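We use cookies to remember your settings and to see which pages get read. Accept / Manage choices

Getting Started with Your Ovedura Cream Puff Oven
Section 2: Your First Batch of Shells

By Maëlle Fehr
27 April 2024

Welcome to the fun part! If you've already washed the trays and run the oven empty once (that was Section 1), you're ready to bake. Set aside a quiet afternoon for it, put some music on, and please don't worry if the first few shells come out a funny shape. Mine certainly did, and we ate every one of them.

1. Slide the rack into the middle slot until it clicks.
2. Turn the left dial to Puff and the right dial to 200 °C. The orange light comes on while the oven heats and goes off when it's ready.
3. Pipe 16 mounds of dough onto the tray, leaving two fingers of space between them. They swell a good deal more than you'd expect!
4. Smooth down any pointy tops with a damp fingertip.
5. Put the tray in, close the door gently and set the timer for 37 minutes.

CAUTION: Keep the door shut until the timer rings. A rush of cool air will flatten the shells, and the steam that comes out can burn your hand.

6. When the timer rings, put on your oven mitts, take out the tray and set it on a heatproof surface.
7. Poke a small hole in the bottom of each shell with a skewer and let them cool completely before you fill them.

Note: The Bouchard tray (sold separately) is darker than the standard one and browns the bottoms faster, so take 2 minutes off the timer if you're using it.

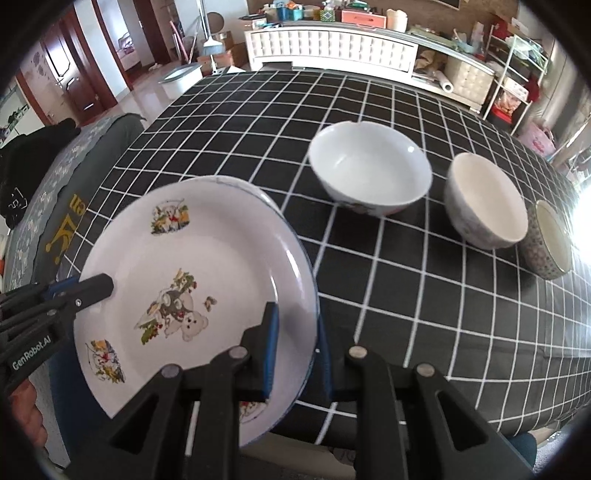

Large dish with a thin blue rim and a teddy bear print.

Fill the shells as close to serving time as you can. Custard is the classic, but at our test kitchen in Gristinville we're very fond of whipped cream with a spoonful of jam folded in (raspberry, if you're asking me). Unfilled shells keep overnight in a closed tin, and a few minutes on the Warm setting will crisp them up again nicely.

Note: If you have the Usum filling nozzle, wash it in warm, soapy water right after use. Custard sets hard in the narrow end and is a real chore to get out the next morning.

Cleaning the rack and the drip tray is covered in Section 3.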